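**January 18, 2024**

1/ Progress on the home build. The base drives, the lift column holds position, and I've moved on to the part I was putting off: getting it to open a tall cabinet door by a small handle. Working in simulation first. Notes follow, mostly for my own reference.

2/ Hardware for context. Two-wheel differential base, single lift column, one arm. Motor drivers are from Kunport, the column is a used Badetti unit with the original limit switches. Total mass with battery is 14 kg. It lives under the workbench in the garage.

3/ The software side is called Ponley. It's a planner, a controller and a pile of config files I should have named better in December. The same code runs against the simulator and the real base, with one flag to switch. That flag has bitten me twice.

4/ The test kitchen is deliberately plain. Flat floor, flat walls, one tall cabinet, one side-by-side fridge tucked into the corner next to it. I want the approach path sorted out before I add chairs and things to bump into.

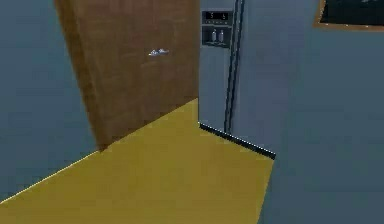
*Kitchen corner in the sim. Target is the small silver handle on the wood panel.*

5/ The handle is the hard bit. It's short, it's horizontal, and it takes up very few pixels from any sensible standoff distance. The detector finds it reliably when the base is square to the panel. At an angle it drifts onto the wood grain and the pose estimate goes with it.

6/ It also likes the fridge dispenser. Two small silver nozzles in a dark recess score higher than the actual handle on some runs. I could retrain. For now I mask out everything right of the panel edge and move on.

7/ Approach planning: the right-hand wall comes in close, so the base can't swing wide and back in. Current plan is to drive along the left wall, stop, rotate in place, raise the column, then extend. Slow, but every step can be checked on its own.

8/ Rotation in place is where odometry error shows up. I logged a full turn on the real base and it reported 355 degrees. Wheel separation was wrong in the config. Fixed that, then found one tire was slightly underinflated, so I fixed it again.

9/ Control loop is at 50 Hz. I tried running it faster and the Kunport drivers started dropping messages on the shared bus. Splitting the arm and base onto separate buses would probably cure it. Parts are in the drawer, I just haven't crimped the connectors.

10/ Pull force is a guess. The sim hinge has a friction value I typed in on a Sunday and never measured. Plan is to hook a luggage scale to my own pantry door and replace the guess with a number.

11/ Gripper fingers are printed, with rubber pads cut from a Chang bench mat. The pads grip well on bare metal. I haven't tried them on anything with kitchen grease on it.

12/ Next up: angled detection, then the bus split, then the hinge measurement. If anyone has a decent method for estimating handle pose from a single depth frame at a shallow angle, replies are open. Config files go up once I've renamed them.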